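4. Tuning the grasp planner

1. Open Clumard and load your April calibration file. I keep mine on the desktop, bad habit I know!

2. Set approach speed to 20 and grip force to 70. Soft fruit squishes well before the planner complains.

3. Hit Preview and watch the colour of the path. Grey means it's still solving, so hang on a tick. 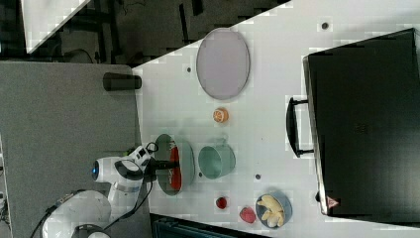
Caution: keep wrist rotation under 179 degrees, or the cables wind up on themselves.

4. Happy with it? Save the profile as version 2 and run it at half speed first.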